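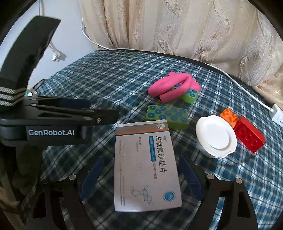

Hand-held grippers in use at a household work area, with a medicine box between the fingers of the nearer one.

Binier Equipment Services
Palacios Hand-Held Gripper Kit: Pre-Acceptance Safety and Inspection Checklist
Form 79, Issue 2
Stage: trial hire, before purchase
Prepared for: Solel Assisted Living Research
Location: Wositz house, ground floor room
Month of inspection: February

Scope

This checklist covers the Palacios kit as supplied on trial hire: the hand-held grippers, wrist straps, charging leads, carry case and printed guide. It also covers the work area in which the kit is used. It does not cover the recording software or the storage of recordings, for which a separate form is issued.

Results are entered as Pass, Pass with comment, Action or Not checked. An item marked Action must be closed before the kit is accepted. An item marked Pass with comment may remain open, but the comment is to be read by every person who signs out the kit.

Section A. Gripper bodies and fingers

A1. Bodies free from cracks, sharp edges and loose covers.
Result: Pass.

A2. Finger linkages move freely through full travel and return without sticking.
Result: Pass with comment.
Comment: One linkage was stiff when first opened from the case. It freed after several slow cycles and did not stick again during the inspection. The supplier is asked to state whether lubrication by the user is permitted. The printed guide is silent on this point.

A3. Ribbed finger pads complete, firmly seated and free from cuts.
Result: Pass.
Comment: The pads are dark blue and wear is hard to see in poor light. Inspect by a window or under a lamp.

A4. Pivot pins and screws present and flush.
Result: Pass with comment.
Comment: Check by touch as well as by eye. The guide gives no tightening value, so users must not adjust these parts. Any pin that turns under finger pressure is to be reported and the gripper withdrawn.

A5. Pinch points identified to the user.
Result: Action.
Comment: The open cut-outs in the finger assemblies will admit a small fingertip. A warning appears in the guide but there is none on the carry case. A label is to be fitted inside the lid.

A6. Objects lifted during the trial kept below 500 g.
Result: Pass.
Comment: This limit was set by Solel for the trial and should not be read as a rating of the equipment.

Section B. Straps and handling

B1. Straps undamaged, with stitching and fastenings sound.
Result: Pass.

B2. Straps adjustable to suit all users on the trial.
Result: Pass with comment.
Comment: Users with narrow wrists reported some movement of the gripper when reaching across the body. A shorter strap is listed by the supplier as an extra and should be included in the quotation.

B3. User able to release the gripper with one hand.
Result: Pass.

B4. Rest breaks arranged.
Result: Action.
Comment: No break pattern was written down. Solel is to add one to the session sheet. Two-handed work at a low surface was found more tiring than the same work at bench height.

Section C. Work area

C1. Surface stable and of adequate size.
Result: Pass.

C2. Surface covering flat and secure.
Result: Action.
Comment: The plaid cloth is wrinkled in places. Smooth it before each session and secure the edges with clips. A fold may catch a fingertip of the gripper, particularly where a flat item such as a carton is being approached from both sides.

C3. Task objects suitable and free from sharp edges.
Result: Pass with comment.
Comment: Toy building blocks, folded cloth and a light dish are acceptable. The dish should be replaced with a non-breakable one if its material cannot be confirmed.

C4. Medicine packaging controlled.
Result: Action.
Comment: A printed levofloxacin tablet carton (左氧氟沙星片) is among the task objects. The contents of all medicine cartons are to be confirmed as removed before the session and the cartons marked "for handling trials only". A carton is not to be left in the room between sessions.

C5. Objects spaced so that both grippers can reach without contact.
Result: Pass with comment.
Comment: Objects are set close together, with the carton directly in front of a green block and the dish beside it. This is permitted where crowded handling is the purpose of the task. New users should begin with a wider layout.

Section D. Electrical

D1. Charging leads undamaged.
Result: Pass.

D2. Mains leads routed away from the working surface.
Result: Action.
Comment: A white cable follows the rear edge of the cloth, and another stretch runs along the lower edge of the curtain to a power strip. Both are to be moved to give a clear distance of 300 mm from the cloth. The distance is to be measured at re-inspection.

D3. Power strip clear of fabric.
Result: Action.
Comment: Tie back the curtain or move the strip.

D4. Unused plugs stowed.
Result: Action.
Comment: A plug hangs against the wall with its prongs exposed. It should be coiled and stowed, or removed from the room. The house electrician is to confirm what it serves.

D5. Supplied charger carries a current test label.
Result: Not checked.
Comment: The charger was not in the case on the day. Binier has asked for it to be sent on.

Section E. Documents and support

E1. Printed guide supplied in English.
Result: Pass.

E2. Spare pads available to order.
Result: Pass with comment.
Comment: Pads are sold only as full sets. Price and delivery time to be shown in the final offer.

E3. Cleaning instructions supplied.
Result: Action.
Comment: The guide permits a damp cloth but does not mention disinfectant wipes, which are in daily use at the Wositz house. Written advice is required — verbal advice will not be accepted.

Outcome

Not yet accepted. The trial hire may continue once items C2, C4, D2, D3 and D4 are closed on site. Items A5, B4 and E3 may be closed by correspondence. Item D5 is to be completed on receipt of the charger, and the kit is not to be charged at the Wositz house until then.

Inspected by: Binier Equipment Services
Copy to: Solel, trial file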